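Speaker notes: Two fingers, blue pads, and a very long month
Talk for the Turkwood hardware meetup, evening slot
Slides by me, bench data by Seung-woo Do

Before I start

Check the clicker. Check that slide 4 plays with the sound off, the motor whine in that clip is awful and people in the back row complained at Heywood. Put the two loose fingers on the table by the lectern so folks can come handle them afterward.

Opening (slides 1 and 2)

Hi everybody, thanks for staying past the pizza. I'm Poppy Kettle, I work on end effectors at Torniser, and tonight I'm going to talk about fingertips. Mostly fingertips! I promised the organizers a talk about comparing grippers, and it is one, but nearly every interesting thing we found was happening in the last little bit of the finger.

Quick show of hands: who has swapped a gripper on a working setup and then lost a week to it? (Wait. There will be hands.) Okay, good, you're my people.

What we were comparing (slide 3)

We had two hand-held grippers going head to head. Same idea in both: a person holds the thing, a camera on it looks out over the fingers, and you go pick stuff up in real rooms. The first is our old one, which we call the Zoltow at work. Its fingers run on a straight slide, so they stay parallel all the way in. The second has two arms that swing in from pivots, one on each side, with blue pads at the tips.

Seung-woo ran the old one, I ran the new one, and then we traded. Please don't skip the trading part if you do this at home. I'd been using the Zoltow so long that my wrist was doing half its job for it, and I didn't find that out until I watched Seung-woo's clips next to mine.

We logged 2,000 grasps in November. Half on each. I will say that number once and then not again, because a big count makes a comparison sound fancier than it is.

Where we tried them (slide 4, let the clip run)

Bench first, then homes. The bench is great for repeatability and it tells you nearly nothing about beds. A bed gives under the load, the sheet bunches up and comes along with whatever you're pinching, and a busy print makes life hard for anything downstream that's trying to figure out where the object stops and the bedding starts. So beds ended up being my favorite test surface, and you'll see why on the next slide.

(Leave slide 5 up for a while. Let them look before talking.)

My favorite corner of this view is down by the right finger. The blue pad is sitting right at the lower edge of that flat boxed book, and that's the grasp that separated our two grippers more than any other. Wide, flat, low. You can't straddle it, so you have to catch an edge. The little packets heaped up next to it are a different headache: tiny, slippery-looking, all leaning on each other, and on top of a Mickey Mouse print with some of the same colors they have. Mojtaba Bagheri does our segmentation and he asked me very politely if I could please find a plainer sheet. I could not, and I'm glad!

And then there's the clear round plastic thing beside the pile. Clear plastic is its own talk. Filipa Neves gave that talk last year and you should go bug her for the slides.
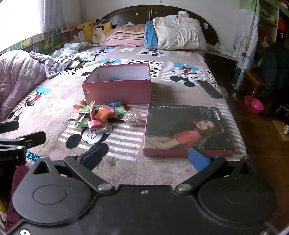

What the pivots changed (slide 6)

Okay, so, swinging arms. The tips travel on an arc, which means they move forward or back a touch as they close. With the Zoltow you line up, you squeeze, done. With the pivot gripper you line up, you squeeze, and the tips have wandered. For the first couple of days I hated it. I kept nudging things away from me.

Then I started using the arc on purpose. Coming at the edge of something flat, you can get one pad down low and let it sweep in under the lip. The parallel fingers just can't do that unless you move your whole hand, and on a mattress your whole hand pushes the mattress down. (Do the hand gesture here. Slowly. Last time I did it too fast and it looked like I was shooing a cat.)

The price you pay is in the camera view. Those round pivot housings and the body of the tool take up a good chunk of the bottom of the picture. Macarena Zapata, who set up our camera mounts, went back and forth on tilt for ages. Tilt down and you see more plastic. Tilt up and you see a lovely amount of room and lose your fingertips when they close. We landed on keeping both tips in view with the arms open and accepting the rest.

Pads (slide 7)

Blue was picked for one reason, it was easy for Mojtaba to find in the picture. Worked fine on the bench, then we went into homes and met a lot of blue things. If I did it over I'd test the pad color against real clutter before ordering 100 of them. We have so many blue pads. Please take some home.

Grip-wise, the softer pad won on packets and lost on book edges, where it folded over. We tried 5 hardness grades and ended up on the middle one. I know, thrilling.

What I'd do differently (slide 8)

Trade operators on day one, like I said. Shoot the same room with both grippers before anybody tidies it. Write down the camera tilt every single time, even when you're sure you didn't touch it (we touched it). And tighten the joint bolts before each session, since a bit of play at the pivot turns into a lot of play at the tip.

If somebody asks which gripper won: the pivot one for flat things on soft surfaces, the Zoltow for pretty much anything boxy on a table. We're keeping both on the shelf. Seung-woo will argue with me about mugs, so let him have the mic for a minute.

Questions

Likely ones: cost (don't quote it, pricing isn't settled), battery (there isn't one on the old unit), whether the drawings will be shared (yes, ask Macarena, she has the folder). If it's quiet, bring up the sock clip. Room has to be cleared by 9 p.m., so pack the fingers first and chat in the hallway.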